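4.3 Closing and Standing the Bag

Read this section before packing the Zavton bag for the first time. The steps are the same for the short and long versions. Section 4.2 covers loading order.

1. Place the bag on a flat, stable surface with the base down. Allow at least 300 mm of clear space on each side.

2. Push the contents down toward the base. Soft items should go into the corners first.

3. Tuck all straps, cords and loose cloth inside. Check the full length of the opening for anything lying across the teeth.

4. Hold the two sides of the opening together with one hand. With the other, draw the zipper along the top in one slow movement.

5. At the bend, stop and straighten the tape before continuing down the end of the bag. Most jams occur at this point.

6. Continue until the zipper reaches the seam above the lower panel. Do not pull past the seam.

Note: The bag may lean slightly when lightly packed. Press the upper corners outward from the inside before closing it – this helps the sides hold their shape.

CAUTION: Do not force a jammed zipper. Move it back a short distance, free the fabric and try again. Seams torn by forcing are not covered by the Prureo warranty.

CAUTION: Do not stack loads on a standing bag. For shelf storage, lay it flat on its longer side.

If the teeth separate behind the slider, return to the start of the track and repeat steps 4 to 6. Replacement sliders may be ordered under part number 184.
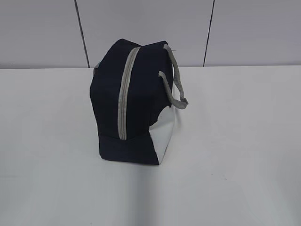

Figure 4-3. Bag standing on its base, zipper closed (end view)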